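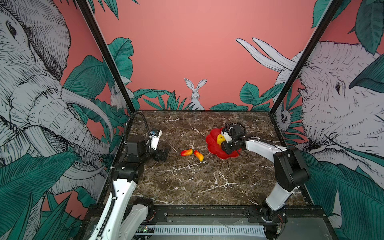 Figure 1. Jungle mural with elephants and rabbits on three walls, seen over a brown marble tabletop.

Drullstead Evening School
Interior Surfaces, Unit 8: Pattern, plain color and the table between them
Handout for the session of May 21, 2025

Please read this handout before you start the exercise on the last part. Keep Figure 1 next to you, we will come back to it several times.

1. Where the pattern goes

In Unit 7 we spoke about wallpaper that covers all walls with the same repeat. A mural works in another way. It has large motifs and small motifs, and the designer must decide which wall carries which. In Figure 1 the two elephant heads are on the side walls and face inward. The back wall stays mostly flat salmon-pink, with a band of leaves low down, some larger leaves in the top corners, and one white rabbit in the center.

I want you to notice how much plain color is left. Students often fill the back wall first, because it is the wall they see first on the plan. Then the side walls have nothing to do. When the heavy drawing is at the sides, the eye goes to the middle and can rest there.

2. Scale

The elephant on the left is drawn with deep wrinkles and a long curved tusk. Close to it, near the post, there is a small rabbit among the leaves. On the right side a small animal face, somewhat like an owl, is under the tusks. Such small figures are called "finds" in our course. A person does not see them at once. For a room where people sit a long time, finds are useful. For a corridor they are mostly lost.

3. Line and color

The animals are gray and white, like a sketch. The leaves are dark teal. Teal and salmon-pink are almost opposite on the color wheel, so the leaves stand out clearly. If you paint the animals in full color also, you have a third and a fourth voice, and the wall becomes difficult to live with. Try it on paper if you do not believe me.

4. The tabletop

Brown marble with white veins is a pattern too. Many students forget this and treat the table as a neutral surface. Compare the white veins with the white of the tusks and the rabbits. They speak together, and the brown is warm like the pink. The black posts and the black rail at the back edge repeat the black line work of the elephants.

5. Exercise

Choose one sample from the Kovetti folder (plain colors) and one from the Radwan folder (leaf patterns). Draw a corner with three walls and a table, scale 1:20. Place one large motif and two finds. Write more than 11 lines about your choice of tabletop. Do not use gray marble, we did it already in the Callum project.

Hand in the drawing in June, on paper, with your name on the back side. Late work goes in the box by the sample shelf.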